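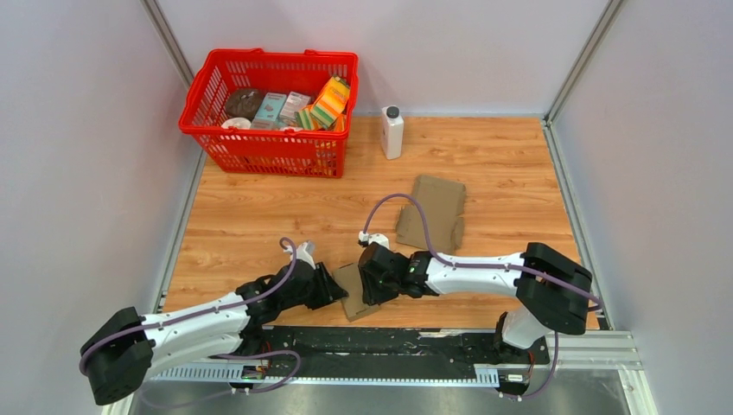

Thread: Packing small stuff in a shopping basket – boxes first or sponges first?

wbaran
Posted June 5, 2018

I'm setting up the cleaning and supply basket for a small rental and want one layout I can repeat for all the units. It's a red plastic shopping basket, the kind with two handles. So far the small boxes and the sponges are in, along with a few odds and ends. The white bottle with the dark cap is still standing next to it, and there's a piece of cardboard that I was going to fold up and use as a divider.

My question is the order. I put the boxes in the middle and leaned the sponges in the right corner. It holds, but the boxes tilt. Should the bottle go in with them or be carried separately?

Wojciech Baran

matdale_mo
Bottle separately. I lost a whole basket of paper goods to a cap that wasn't screwed down. I keep all liquids in a bucket now and have not had a problem in five years.

nawal_l
I disagree with that. A bucket is one more thing to carry up the stairs. Put the bottle in a corner of the basket, upright, with the boxes against it. The bottle stays straight and the boxes have something to lean on. Check the cap before you go, that's all.

Also I would take the sponges out of the corner and put them in last. They are light and they squash, so they can go in any gap that is left.

kettle301
What size is the bottle? A 300 ml one will fit under the handles. The tall ones won't, and then you can't fold the handles down and the baskets don't store well on a shelf.

wbaran
I haven't measured it against the handles. I'll try that tonight. The shelf is in a closet and there's not much height, so it matters.
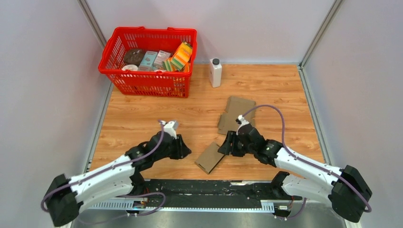
The boxes are the part I'm least happy with. They are light and they lean over as soon as the basket is picked up. The packages on the right side don't move much, they're wedged in against the side of the basket. So maybe the fix is to pack everything tighter toward one end and leave the open space at the other end for the bottle.

nawal_l
Yes, do that. Heavy at one end is a bit awkward to carry but the bottle will even it out. If you use the cardboard, stand it up across the basket between the bottle and the boxes. Cut it a little lower than the rim so it doesn't catch on your sleeve.

matdale_mo
Cardboard in a cleaning basket gets soggy the first week. I'd throw it in the recycling. If you want a divider, cut one from an old plastic binder. It wipes clean.

nawal_l
It only gets soggy if the bottle leaks, and you said to carry the bottle separately.

matdale_mo
Wet sponges, though. People put them back wet.

kettle301
He's right about the sponges. Mine go in a mesh bag on the handle until they dry.

wbaran
OK, fair points on both sides. I'll try the cardboard first because I already have it, and switch to plastic if it doesn't last until July. Bottle goes in the basket if the handles fold over it, otherwise in a tote bag.

One more question. Does anyone line the bottom? Small things could work their way out through the openings on the side.

kettle301
A dish towel, folded once. You'll need a towel up there anyway.

nawal_l
Same as kettle301. Put the smallest things in a zip bag on top of the towel so you aren't digging for them.

Nawal Lahlou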